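Train cancelled after it broke down, ticket booked through an app – who do I claim from?

Travel and Transport > Rail > Delays and refunds

Posted by Anjani Pillai
Monday, April 11, 2022

I was on the evening service from Romel to Rustad last week when it stopped between stations. We sat there for well over an hour with no power and then everyone was walked back along the track to the last platform. No one was hurt and the crew were fine about it. Buses were supposed to come but mine never did, so I shared a taxi home with two other passengers.

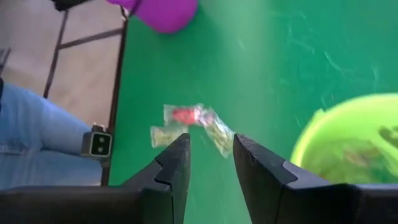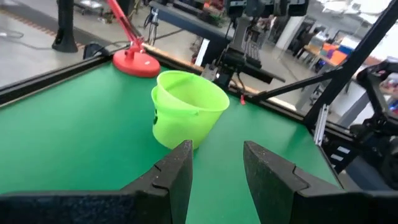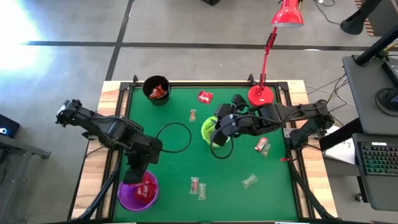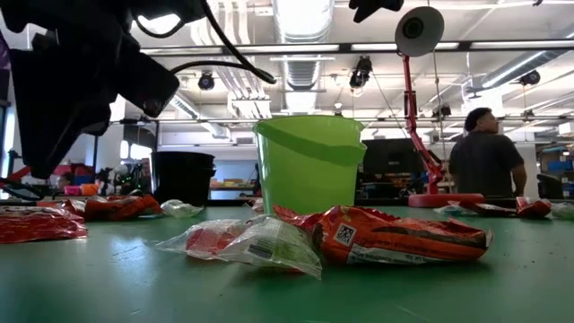

My ticket was an advance single bought through the Atarley app. The train was run by Dukar. I have now been passed back and forth between the two. Atarley say they only sell the ticket and I must go to the operator. Dukar say that because the journey was not completed it is a refund and not delay compensation, and refunds go through whoever sold the ticket. I have sent the same email to both of them twice.

What I would like to know is:

Who do I claim from?
Can I get the taxi fare back as well? My share was 30 and I have a receipt, but it is in the name of one of the other passengers.
Does it matter that the ticket barrier at Romel was open and my ticket was never scanned? Dukar asked for proof that I travelled.

I also left an umbrella on the train but I am not too worried about that.

Tormod Åberg
Member, 961 posts

There are two separate things here and I think both companies are mixing them up.

A refund is for when you decide not to travel, or give up before you start. That goes back to the seller, so Atarley. Delay compensation is for when you did travel and got there late or did not get there by train at all. That goes to the operator, so Dukar. You were on the train when it failed, so yours is the second kind. Dukar are wrong to send you away.

Read the operator's passenger conditions before you write again. They should be on the website, normally at the bottom of the page in small print. Look for the part on journeys that are started but not finished, and quote the paragraph number in your claim. In my experience the first reply is a standard one and you only get a proper answer when you quote their own wording back at them.

Don't use email for it. Use the claim form on the Dukar site, even if you have already written. The emails go to general enquiries and they don't seem to be passed on. Put in:

– the train's departure time and where it stopped
– your booking reference from the app
– when you finally got to Rustad
– a screenshot of the ticket, taken before it disappears from the app

On that last point, Atarley moves old tickets to a past journeys page and after a while you can only see the price. Do it today.

The taxi is harder. It is a separate claim from the compensation, and it will depend on whether staff told you to wait for the bus or said you could make your own way. If anyone from the crew said to take a taxi, write down who and when. Ask the passenger whose name is on the receipt to send you a line saying the fare was split and what you paid. I had a shared fare paid in December on the strength of a text message, so it can be done, but it took 5 weeks.

As for the barrier, an unscanned ticket is not proof that you didn't travel. Dukar will have a record that the train failed. If the walk back along the track was supervised they may have taken names at the platform. Did anyone take yours? A bank payment near the station that evening would help too.

If they refuse, ask for the refusal in writing and say you want it treated as a complaint. You need that before you can take it any further.

platform2
New member

Same train I think, were you in the rear coach? I got 100 per cent of my ticket back from Dukar but I had a paper one from the machine. Didn't ask about taxi, my brother picked me up. Form took ten minutes, the money came by bank transfer.

Anjani Pillai
Original poster

Thank you both. I was in the second coach from the front. A woman in an orange jacket did write our names down on the platform, I had forgotten that, so I will mention it. The ticket is still showing in the app and I have saved it. I have filled in the form for the compensation and will send the taxi claim separately once I have the message from the other passenger.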